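4.3 Preparing the Cutetti Girth Sensor for a Conditioning Session

This section applies to riders and grooms using the Cutetti girth sensor with a Jirnora base unit. Complete the pairing procedure in Section 4.2 before you begin. The horse should be tied or held by a second person while the sensor is fitted.

Before fitting

1. Charge the sensor until the indicator shows solid green. A session must not be started on a flashing amber indicator.

2. Inspect the two contact pads. Remove hair, dried sweat and mud with a damp cloth. Do not use saddle soap, leather conditioner or any product containing oil.

3. Check the elastic sleeve for tears. A torn sleeve must be replaced before use.

4. Clip or dampen the coat at the contact area, which lies behind the left elbow. Horses in full winter coat generally need both.

CAUTION: Do not fit the sensor over a girth gall, an open wound or any area of swelling. Consult your veterinarian before resuming work.

Fitting the sensor

5. Slide the sleeve over the girth with the Jirnora mark facing outward and the contact pads against the horse.

6. Apply a small amount of electrode gel to each pad. Plain water may be used for sessions shorter than 60 minutes.

7. Fasten the girth to your usual tension. Walk the horse forward a few strides, then check the tension again before mounting.

8. Press and hold the side button until the sensor vibrates twice. The base unit will display the resting heart rate once a stable signal is found.

Note: A reading that jumps between high and low values while the horse is standing still indicates poor contact. Reapply gel and return to step 7. If the fault continues, see Section 9, Signal Faults.

Selecting a route type

The base unit adjusts its effort calculation according to the route type entered by the rider. Three types are available: Arena, Level Track and Hill. Select Hill for any route on which the main work is done uphill, even when the approach is flat. The route type cannot be changed after recording has started.

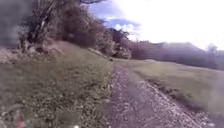 Figure 4-6. Gravel path leading to the base of a hillside.

Walk the full route on foot or at a quiet walk on horseback before using it for faster work. Ground that is suitable in April may be too hard later in the season. The sensor does not assess footing, and no reading on the display should be taken as a sign that the ground is safe.

Recording the session

9. From the main menu, choose New Session and select the horse's profile. On yards with more than one horse, confirm the name before continuing - sessions saved to the wrong profile must be moved by hand.

10. Choose the route type.

11. Enter the distance of one repetition in meters. The factory setting is 900. The highest value accepted is 2000.

12. Set the upper heart rate alert. The value should be agreed with the trainer or veterinarian responsible for the horse.

13. Press Start and begin the warm-up at walk. The unit marks the warm-up separately and excludes it from the effort score.

14. At the end of the last repetition, press Recover. Continue at walk until the unit sounds a single long tone.

CAUTION: If the heart rate does not fall during the recovery period, dismount, loosen the girth and lead the horse home. Do not begin another repetition.

Error code 71

Code 71 is displayed when the sensor loses contact with the base unit during a session. Data already recorded is kept. Bring the horse to a halt, hold the base unit close to the girth and press Resume. Do not attempt to clear the code while trotting or cantering.

After use

Remove the sleeve from the girth, rinse the contact pads in clean water and allow them to dry away from direct heat. Store the sensor unclipped from its sleeve.

Section prepared by Wilson Sotelo. Technical review by Alasdair Shearer.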